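Notebook | Index | Starters | Flour log | Equipment | Search

Friday, March 6, 2020

Steamed dough, flour comparison, third round

Carried on from the last entry. The question is still why the Vekau flour gives a wrinkled skin when the Rimenard flour, same recipe, same day, does not. Second round was no use because the proofing box drifted overnight and both doughs were overproofed by the time I got in. Threw out everything except the weights.

Recipe unchanged from November. 900 g flour total per flour, split in two, instant yeast, sugar, a little lard, warm water. Water held back slightly for the Rimenard, which takes less. I did not correct for that last time and the dough was slack, so the comparison in the November pages is not a fair one. Have put a note in the margin there.

Mixing: low speed until it came together, then medium. Vekau dough took longer to clear the bowl. By the end it was smooth but tight, and it pulled back when I rolled it. Rimenard was soft and rolled out easily. I would call the Vekau stronger than the label suggests. Bag is from the new delivery; the old bag was from Bullis and is finished, so I can't check one against the other.

Rested both under a damp towel, rolled and folded each sheet until the surface was even, then shaped. Let them proof on paper squares. I went by the feel of the dough this time and left the clock out of it: lift one, it should be light for its size, and a finger mark should come back slowly. The Rimenard pieces got there first by a good margin. The Vekau ones I probably put in early.

Cold water start for half of each flour, boiling start for the other half. Steam on for 12 minutes counted from first steam in both cases, then heat off and lid left cracked before opening. One piece from every batch cut straight through the middle, the rest kept whole to look at the skin.

Skin results, by eye:

Rimenard, cold start: smooth, one small blister.
Rimenard, boiling start: smooth, slightly flatter.
Vekau, cold start: fine wrinkles on the top.
Vekau, boiling start: wrinkled and dented, gummy under the dent.
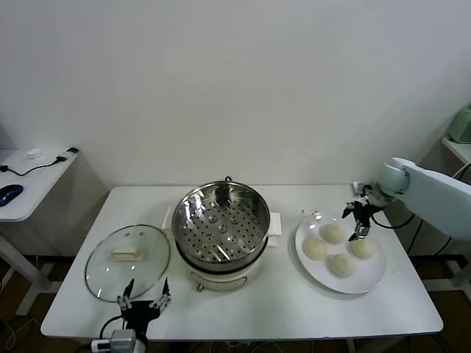 Peng read the draft of this page and thinks the flour is getting blamed for a shaping fault. The argument is that a tight dough traps big bubbles under the surface during rolling, and those go down when the heat comes off, which would give a dent with a gummy patch under it even in a good flour. Peng would like to see the Vekau rested twice as long before sheeting and then put through more passes, with nothing else changed.

That is a reasonable point and I don't have anything to answer it with. I looked again at the cut pieces. The crumb in the Vekau is uneven near the top, with some long flat holes running along the skin, and the crumb in the Rimenard is even all the way up. Long flat holes would fit bad sheeting. They would also fit underproofing at the edges, so it doesn't settle anything.

Drips are the other suspect. Condensation falling off a lid marks the skin, and I have seen that before with both flours. Those marks are small, round and shiny, though, and they don't go gummy underneath. I wrapped the lid in a cloth for the last Vekau batch and the dents were still there. So drips are ruled out for the dents but maybe not for the blister on the Rimenard.

Taste: no difference I would swear to. Vekau chewier. Both a bit sweet for plain buns; could drop the sugar next time but not in the same round as another change.

To do:

Repeat Vekau only, long rest, extra passes, cold start.
Repeat Vekau at the old rest time with a longer proof, same day if there is room in the proofing box.
Ask the supplier for the protein figure on the new delivery. The bag has none.
Put a second thermometer in the proofing box and write down both readings at the start and end.
Order more paper squares, we are down to part of a pack.

Leftover dough from both flours is in the fridge, labeled. Use it for scallion rolls or throw it out by Monday.

Last updated: after second reading, sheeting comment added

Questions about the flour log: leave a note on the bench page | © Rimenard test kitchen notebook | Back to top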